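十一月
文：Badgate 北楼住户

早上六点醒，卧室温度计读数12度。窗没关严，左扇的锁扣没有到位，压下去以后风声没了。先记温度，今天后面的安排跟它有关。

厨房今天停用。水槽后沿那道密封胶发黑已经有一个夏天，上周擦台面时拿指甲一挑，整条边翘起来，底下是湿的。昨晚把水槽下面的柜子清空，今天铲旧胶、晾缝、打新胶，台面在胶固化之前不放东西，也不用水。冰箱跟水槽共用一面墙，要往外拉才能铲到墙角那一截，所以冰箱也得断电。冰箱里的东西昨晚分成几批：冷冻的这几天吃光了，冷藏的熟食装进保温箱，剩下的是蔬菜和水果，按原计划放卧室。

选卧室的理由写在这里，免得下次又想一遍。客厅朝南，暖气管从地板下面过，下午温度最高；阳台夜里太冷，白天有直射；走廊要过工具和垃圾袋。卧室朝北，暖气阀一直拧在最低档，门能关。缺点是没有平面。书桌上是电脑和票据，五斗柜顶上有一台白色打印机，地板今天会有人来回走，带着胶渣。剩下的平面只有床。

床的问题有两条。一是软，放圆的东西会往低处滚，放盘子会倾斜；二是被套沾了水果汁不好洗。那条浅蓝色带恐龙的被套是纯粹因为当时打折才买的，绿色恐龙，中间夹着小红心，洗过很多次，颜色掉得不多。李子汁沾上去过一次，用冷水和氧漂泡了一夜才退，痕迹的边缘到现在逆着光还能看出来。因此床上先铺一层塑料布。

塑料布是粉色半透明的那张，原来是搬家时盖书架用的，一直折着塞在衣柜侧面。展开以后折痕很深，抚不平。试过用手掌从中间往外推，推到边上又弹回来。用吹风机低档吹了一遍，离得远，来回扫，稍微软一点，皱还是皱。决定不管。皱有一个用处，圆的东西滚到褶子前面会停住。它的坏处是盘底压在褶子上不稳，得先把盘子下面那一小块扯平，再放盘子，再松手。顺序反过来不行，盘子放好以后再去扯，盘子会跟着走。

塑料布不能完全盖住床，长度差一截，宽度也差一截。没有再找第二张。水分多的放塑料布上，皮干的可以直接放被面。

六点四十开始称重。秤是 Ganudus 的平板厨房秤，换过一次电池，零点漂移比以前小，但开机后要等读数稳定再去皮，急着按会多出一截。称重的原因是想知道这批菜在冰箱外面放一天失多少水。以前凭手感判断，手感不可靠，尤其是叶菜，蔫了以后摸着反而觉得沉。总重3,630克，含胡萝卜，含一袋没有拆封的土豆，不含盘子和托盘。土豆占了一大半，它本来就不需要进冰箱，称完放到走廊柜子下层，套了纸袋避光。单项重量记在冰箱门的便签上，这里不抄。

然后分组。分组依据是乙烯。

李子和苹果是一类，自己放乙烯，放得多，尤其是苹果。上海青对乙烯敏感，跟苹果关在一起，外层叶子黄得快。胡萝卜也敏感，表现不一样，它不变黄，变苦，这个以前吃到过，当时以为是品种问题，后来查了资料才知道胡萝卜闻乙烯闻久了会产生苦味物质。小橘子自己放得很少，跟谁放在一起都行，受乙烯影响主要是果蒂容易脱落、皮容易长霉，放一天没有可测的区别。

房间里不是密闭的，空气对流会把浓度稀释掉，分组在床上的意义比在冰箱抽屉里小得多。但是分组顺手就做了，不增加工时，而且晚上往回装冰箱的时候，左边一组进左抽屉，右边一组进右抽屉，可以少想一步。

容器的分配如下。上海青用白色圆盘，灰花边的那只。胡萝卜用椭圆的那只，外面橙色里面白色，平时用来端鱼。水果用绿色金边的长方托盘，它底面大，平，放在床上最稳，缺点是边浅。托盘放在床的右侧，离蔬菜远一点。

托盘上的水果要摊开。李子堆着放，接触点会压软，压软的地方颜色变深，第二天从那里开始坏。昨天在 Sukprasert 买李子的时候，店里把它们装在一个纸筐里，上下叠着，翻到底层就有两只破皮的。破皮的当晚洗掉吃了，味道没有问题，核边上偏酸。剩下的今天都摊着，果蒂朝哪边没有管。

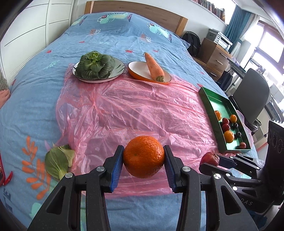

小橘子的检查方法是捏。拇指和食指从两侧夹住，用力要小，回弹快的还能放，陷下去不回来的当天吃掉。橘子皮和果肉之间有空隙，放久了空隙变大，捏着是空的，那种叫浮皮，不一定坏，水分少而已。这批橘子皮紧，个头小，蒂部的疤干净，没有发软的圈。霉一般从蒂部或者擦伤处开始，先是一块发软的水渍样的区域，然后出白色，再往后是青绿色。看到软圈就要拿走，等看到颜色，旁边的那只多半已经沾上了。

苹果用同样的手法捏没有用，太硬，改用闻和看果柄周围。果柄凹处起皱说明失水。小苹果表面积跟体积的比值大，失水比大苹果快，超市里小苹果套袋卖，跟这个有关系没有，不清楚，也可能只是方便计价。

胡萝卜带一小截绿蒂，是上次做饭时切剩的缨子根。应该切掉，缨子继续从根里抽水。切口要干净，切完不洗，洗了再晾不干容易滑。今天早上没切，刀在厨房里，厨房已经开始铲胶，懒得过去拿。记一笔：下次搬之前先把刀拿出来。

上海青掉叶子，搬一次掉几片。外层的叶柄跟根部连得不牢，拎着根走，叶片下坠，到门口已经松了。掉下来的叶子颜色浅，是最外面一圈，本来也要摘。集中起来晚上煮面。正确的搬法是托着底，叶子朝上，像端花盆那样。或者用湿厨房纸包住根部再装袋。厨房纸也在厨房里。

七点半开始铲胶，工具有塑料刮刀、美工刀、酒精、旧牙刷、纸胶带、一把短头灯。旧胶分两层，里面一层是原来装修时打的，发黄，硬，粘得牢；外面一层是前年自己补的，白色，软，跟底下那层几乎没有结合，拉住一头可以整条撕下来，撕到角上才断。硅胶在旧硅胶上粘不住，这一点当时知道，还是补了，图快。撕下来的这一条就是图快的结果，背面全是黑点，黑点集中在靠墙那一侧，说明水是从墙和胶之间进去的，跟台面那一侧没有关系。

里层那道用美工刀贴着台面切，再贴着墙切，切成一个三角形的长条，从中间挑。刀片角度要平，立起来会划台面。划了一道，在龙头左后方，长度跟指甲盖差不多，浅，擦酒精以后看不太出来，打胶可以盖住。墙这一侧是釉面砖，不怕刮，砖缝怕。砖缝里的填缝剂靠下面那一段已经粉了，用牙刷一刷就掉，掉出来是灰色的粉和一点沙。这一段需要重新填，原计划里没有。停了一会儿，翻柜子，有半袋填缝剂，受潮结块，不能用。决定只把松的刷掉，打胶时把胶压进去，填缝以后再说。

墙角那一截最费时间。冰箱拉出来以后，后面的地板上积了一层灰，混着油，踩上去粘。先扫，再擦，再趴下去看。冰箱后面的墙上有一条水印，从台面高度一直到踢脚线，干的，边缘发黄。不知道是什么时候的水。踢脚线有一段鼓起来，按下去会响。拿头灯照缝隙，里面没有看到潮。这条水印要单独跟踪，用铅笔在它的下沿划了一道线，旁边写了月份。如果下次看它越过这条线，就说明还在漏。

铲到十一点，残胶用酒精擦。酒精对固化的硅胶作用有限，主要是去油。除胶剂有一瓶，气味大，卧室里放着菜，没有用。门虽然关着，下面的缝不小，溶剂味会钻进去，上海青这种叶子吸不吸味不确定，不做这个实验。薄膜状的残胶最后是用干百洁布粗糙的一面搓掉的，搓成小卷，吸尘器吸走。判断干净的方法是滴水：水在残胶上会缩成珠子，在干净的砖面上会铺开。沿着缝滴了一遍，有几处缩珠，再搓，再滴。滴完要重新等干，等于给自己加了时间。应该先滴水再擦酒精，酒精带水走得快。顺序又错了一次。

中午去卧室看了一眼，温度计升到了17度。暖气阀没动过，升温来自走廊，门今早开开关关，热气进去了。17度对叶菜偏高，对一天来说可以接受。上海青最外面一圈叶子边缘开始软。用喷壶在叶片上方喷了一遍，喷完等水珠落稳，根部避开，根部积水容易烂。喷壶喷出来的雾有一部分落在塑料布上，聚到褶子的低处，形成一条细的水线。拿毛巾吸掉了，没有流到被套上。

胡萝卜那只椭圆盘子有点歪，盘子下面的床垫受力不均，中间比边上低。没有掉下来的风险，只是看着不平。硬物放在软垫上，重心要低，盘子里的东西尽量往中间放。如果以后经常这样用床，可以在塑料布下面垫一块板。书柜后面有一块旧的层板，长度合适，今天没有去抽，抽它要先把书搬开。床右边靠书架的地方背包还靠在那里，过去够托盘要侧着身子，这也是一个要改的地方。

午饭吃保温箱里的米饭和卤蛋，没有加热。电磁炉可以拿到客厅用，没拿，洗锅没有地方洗。

下午一点打胶。用的是 Flometti 的中性防霉胶，透明。选中性不选酸性，酸性的固化时放醋酸，味道重，对石材和金属也不友好。台面是什么石材当年没有留单据，按最保守的处理。选透明不选白色，原因是前年那条白胶发黄以后特别显眼。透明的缺点是能看见里面，如果底下没清干净，黑点会一直在那里。

贴纸胶带，上下各一道，中间留出胶的宽度。宽度取决于缝，缝最宽的地方在龙头后面，最窄的地方在右端，胶带就按最宽的地方贴平行，不跟着缝走，这样视觉上是直的。胶嘴切斜口，切得比缝稍微大一点。打的时候推着走还是拉着走，两种说法都有，推着走胶往缝里压，拉着走表面平。缝深，选推。中间停了一次，换手，停的地方鼓了一个包，抹的时候抹平了。抹用的是刮板，圆头的那个角，一次抹完，不回头。回头会拉出毛边。

抹完马上撕胶带，方向斜着朝外，离开胶的一侧。上面那道撕得干净。下面那道撕到最后断了，断在角落里，用镊子夹出来，带起一小段胶，用沾了洗洁精水的手指补平。这一段以后如果先坏，就是今天这里的原因。

打完是下午一点五十分。说明书写表面结皮时间跟温湿度有关，深层固化每天只进几毫米。硅胶靠空气里的水汽从外往里固化，冬天屋里干，会慢。在厨房里放了一盆水，离水槽远，提高一点湿度。窗开一条缝通风和提高湿度是矛盾的，选择开缝，味道先出去，傍晚再关。

等待的时间里把厨房里其他能做的做了。水槽柜里的瓶子擦了一遍再排。过期的玻璃清洁剂倒掉，瓶子留着装酒精。柜底铺的那张防潮垫翘边，翻过来铺，翘边朝下，压住了。找到一只丢了很久的滤网，卡在下水管后面，网眼里有干的茶叶。调料架拆下来洗，在卫生间洗的，洗手盆太浅，水溅到镜子上。架子的挂钩有一只变形，用钳子夹回来，装上去以后还是有一点斜，盐罐往左偏。把盐罐换到另一头，重的放在挂钩好的那一侧。

冰箱内胆趁断电擦。门封条的槽里有面包屑和一粒米，用棉签裹着湿布走了一圈，下边那一段最脏。封条右下角有一点硬，合上门夹一张纸，抽得动，说明那里不密。别的位置抽不动。用热毛巾敷了一会儿，再抽，阻力大了一些。这个修法能管多久没有数据，记下来，下个月再夹一次纸。排水孔用细铁丝通过，没有堵。抽屉滑轨擦干以后推拉顺了，原来以为是抽屉变形。

冰箱脚也调了。拉出来以后才看到左前脚没有着地，靠机身自重压着另外几只脚站着。水平尺放在顶上，气泡偏右。拧左前脚，拧到气泡进线。门关上的时候会自己走最后一小段，以前不会，以前要推。冰箱门关不严的毛病有一部分应该归到这里，跟封条分开算。推回原位的时候在地板上垫了旧毛巾，拖着毛巾走，没有划地板。留了背后散热的距离，用手掌横着量，一掌。

推回去以后通电，压缩机先响了一阵，正常。冷藏室降到设定温度需要时间，空箱降得快，但是空箱温度波动大。放了两瓶水进去当热质量，水是室温的，会拖慢一点。放两瓶够了，再多就占了抽屉外面的位置。

傍晚五点，窗关上。胶面用指背轻碰，不粘。深层不知道。洗手、擦脸都在卫生间，水槽从现在起到后天早上不开水。龙头手柄上贴了一条剩下的纸胶带，横着贴，防止顺手去拧。下午已经顺手去拧过一次，在出水之前停住了。这个动作没有经过脑子，靠提醒自己没有用，靠胶带有用。

五点半开始把蔬菜和水果收回冰箱。收之前再称一次。称的顺序跟早上一样，先叶菜，后根菜，再水果，土豆没有动所以没有称，用早上的数。结果里叶菜失重最明显，掉落的叶片也一起放上去称了，不然会把掉叶算成失水。中午喷过水，叶面上残留的水没有办法扣掉，所以实际失水比读数更多。这个数据不干净，下次要么不喷，要么在喷前喷后各称一次。胡萝卜几乎没变。水果里橘子和李子的变化小于秤的最小分度，等于没有结果。想测水果的失水要放好几天，或者换精度高的秤，两样都没有必要。

水果从托盘收回盒子的时候，李子有一只的底面出现了一小块软的，位置在跟托盘接触的地方。早上放的时候没有看底面，不能确定是今天压出来的还是原来就有。挑出来，切开，果肉颜色正常，吃了。其余垫一层纸放进右抽屉，苹果单独用一只小袋子扎住，放在右抽屉靠门的角。橘子不进冰箱，放在客厅的碗里，碗底垫纸。

上海青摘掉外层，根部用拧干的湿纸包住，装进没有扎口的袋子，竖着放左抽屉。胡萝卜切掉绿蒂，没有洗，用干纸卷了，放在旁边。纸隔两天要换，换纸的日子写在便签上。

塑料布的收法。先把四个角往中间提，让里面的水和碎叶集中到中间，再整张拎到浴缸里冲。冲完搭在浴帘杆上滴水。浴帘杆是撑杆，承重有限，湿塑料布比想的重，杆子往下滑了一点，重新拧紧。干了以后不要再按原来的折痕折，改成卷，用纸筒芯卷，这样下次展开没有硬折。纸筒芯用哪一个，衣柜顶上有一个包装纸用完剩下的，长度不够，先凑合。

被套检查了一遍。塑料布盖到的地方干净。没有盖到的地方，有几点泥屑，是根菜或叶菜根部带出来的，干的，用粘毛滚筒滚掉。恐龙图案上有一处颜色发深，凑近看是影子，抚平就没有了。本来打算今天换洗，洗衣机的排水接在厨房那一侧的管上，跟水槽共用一段，怕返水把新胶的背面弄湿，推到后天以后。今晚照旧盖。

床垫中间那个低处以前没有注意过，今天放盘子才看出来。人睡上去感觉不到，盘子放上去立刻就斜。把床垫掉了个头，从床尾往床头推，边推边抬，一个人抬不动对角，中间停下来喘了几次。木头床头板被撞了一下，声音很大，没有伤。掉头以后用水平尺压着一块切菜板在几个位置量，中间仍然低，比之前浅。床架的横档有没有下垂需要把床垫整个立起来看，今天不做。

晚饭煮面。电磁炉拿到客厅茶几上，茶几上垫了隔热垫。水从卫生间接，过滤壶滤过。掉下来的上海青叶子在水池外面没法洗，在卫生间用盆洗的，换了几次水，最后一次水里没有沙。叶子蔫了一点，下锅以后区别不大，叶柄还是脆的。盐放多了，盐罐换了位置以后手的习惯没有换过来，拿罐子的时候倾角比平时大。

锅和碗泡在盆里，放在浴缸边上。后天之前产生的碗都堆在这里，所以后天之前少用碗。面用锅吃，省了一只。

八点，卧室门开着通了一会儿风。除了一点苹果味，没有别的味道，胶的味道没有进来，门缝下面塞的旧毛巾起了作用。毛巾是十点多想起来塞的，早上铲胶那一段没有塞，那一段没有溶剂，所以没有比较的意义。

需要买的：填缝剂小包装一袋，灰色，跟现有的对一下色卡；厨房纸；美工刀片，今天用掉的比预想的多，钝了以后硬推很容易打滑；细一点的胶嘴；冰箱封条先不买，等下个月夹纸的结果。Sukprasert 没有填缝剂，要去 Badgate 南门那家五金店，他们中午关门。

需要查的：冰箱后面那条水印，问楼上哪一年修过管子。台面石材的种类。胡萝卜和苹果同放多久开始变苦，手上的资料里是密闭条件下的数，家用抽屉一天开几次，不能直接套。

今天的工时，铲胶和清洁占了大半，打胶本身很短，搬运和收回加起来比打胶长。如果把秤、刀、厨房纸、喷壶在开工之前全部拿到卧室，中间来回的次数可以减掉一半以上。工具清单以后跟塑料布卷在一起放，写在纸上，塞进纸筒里。

九点二十，再去看了一次胶面。龙头左后方那道划痕盖住了。角落里补过的那一小段反光跟别处不一样，表面略粗。没有碰它。厨房的那盆水位置不对，放在过道上，差点踢到，挪到冰箱旁边靠墙。

睡前卧室温度没有记，温度计还在书桌上，被票据压住了，明早再看。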